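The Eleven-Page Rulebook, Now Two Pages 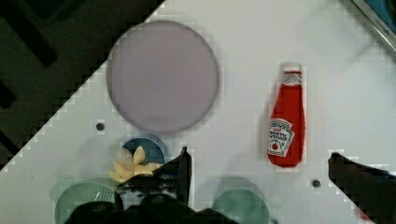 I have spent most of January rewriting our house rules for the food bench, which is a sentence I would not have believed in college. The old rules ran to eleven pages and had been added to by everyone who ever had a bad afternoon. One whole section dealt with a toaster we no longer own. What set me off was the plating task, the one with the fries and the ketchup and the round dishes, and a line on page four that said "all items to be placed in their normal positions." Normal to whom? I put my ketchup bottle upright to the right of the big lavender-gray plate. Toivo Rautiainen, who shares the bench with me, thinks any condiment to the right of a plate is a sign of poor upbringing. We had both been following the rule faithfully for weeks.

So the first new rule is that a starting layout gets written down in terms of things that don't move. The table has screw holes in it. They have been there the whole time, small and dark and patient, and it took us until this winter to use them as reference points. "Bottle above the hole on the right" is a dull instruction, but two people can read it and do the same thing, and so can the person on the evening shift who has never met either of us.

The second rule is about labels, in the notes and not on the food. We used to log a failed attempt as "fail." I went back through 600 old entries over a weekend and found 23 different spellings and moods of failure, including "nope," "nope (fries)," and one that just said "Conmont again," which is the name of our scheduling software and may have been a cry for help. Now there are eight outcomes and you pick one. If your outcome isn't there, you pick "other" and write a full sentence with a verb in it. Toivo objected to the verb. The verb stayed.

Third: hands. Nobody's hands go over the table while the arm has power to it. I know every safety sheet ever printed says so, and I also know how it goes at four in the afternoon when a fry has rolled somewhere awkward and you think you'll be quick. You press the stop, you wait for the light, you get your fry. The old document said to "exercise caution," and I have seen people exercise caution with one elbow on the stop button and the other arm in up to the shoulder. The new one says press, wait, reach, in that order, and it's taped at eye level.

I borrowed a fair bit of this from Younis, a small packing outfit whose floor rules a friend passed along. Theirs fit on a postcard. They also have a lovely one about who is allowed to change a speed setting (one named person per shift, name on the board), and I stole it whole. Before that, our speed was set by whoever was most bored. Trelico, where I worked before this, had a forty-page manual and a quiz, and I can't remember a word of it except that the quiz had a typo in question two.

There was some arguing over whether a rule should come with its reason. I like reasons. Toivo says a reason is an invitation to decide it doesn't apply to you today. We settled on putting them in a separate file called Why, which has been opened, according to the log, by me.

What I haven't solved is the gripper check. Everyone agrees the fingers should be wiped and looked at before a session. The Brornus checklist we inherited says "inspect for wear," and I've asked four people what wear looks like and got four answers, one of them a shrug. I think we need a worn pair in a box next to a good pair, so you can hold them both and compare. I've asked for the box. Toivo wants to know whose shelf it's going on, and we're discussing that Monday.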